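A morning at the Clistwood robot lab
7 Jul 2021

I was invited to Clistwood by Siebe Geerts, who leads the small group for two-arm handling. My own work is in packaging, so I came with many practical questions and not so much theory. Siebe was patient with both.

The method is called Plelero. A person guides the arms through a task, and the recordings are used to train one model which moves both arms together. For the tool sorting task they have 237 recordings. 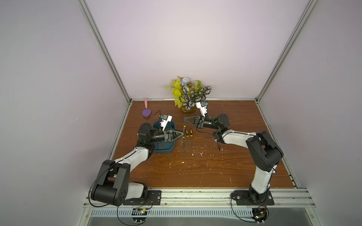
What interested me most was how they divide the work between left and right. In the first version each arm had its own model, and they often waited for each other like two polite people at a door. Rommel Talavera, who wrote the new training code, joined them in February and has not gone back. I asked if it made the training slower. It did, but he finds the cost acceptable.

Thin tools are a hard case for them. A handle is easy to take, but a narrow steel shaft gives the wrist camera little to see, especially on a dark wood table with visible grain. When tools lie close beside each other, the fingers need space on both sides, and the model must choose which one to go for first. Nikola Michalski told me they compare wrist views like the next one with the fixed view for every trial. 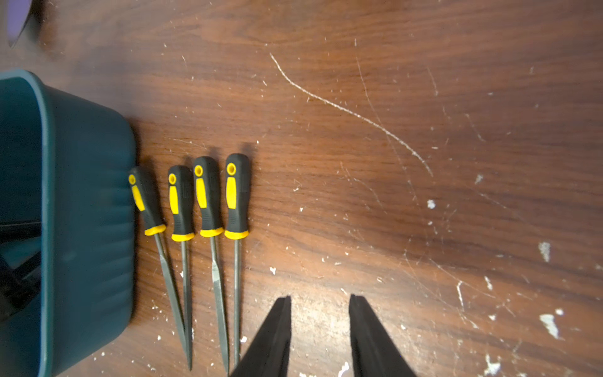
3 min read

After coffee we talked about results. With separate models, Plelero finished 40 of 200 trials. I will not print the number for the joint model, as their paper is still in review, but Siebe looked happy when he showed me the chart. A trial is counted only when every tool is in the bin and no person has helped.
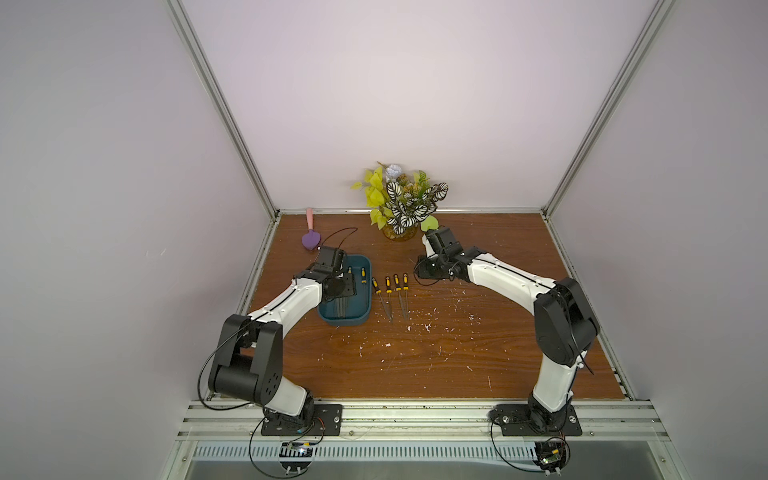 My last question was about the order of picking. The group does not program any order, and the model learns it from the people who made the recordings. Two operators can have quite different habits, and Nikola wants to know how much this matters. She showed me a moment with two of the yellow and black handled tools in the teal tray and four files still side by side on the wood, and asked which I would take next. I said the leftmost. Rommel would take the one on the far right.

I would like to come back with some of our own parts from Morton, if Siebe can give me a day.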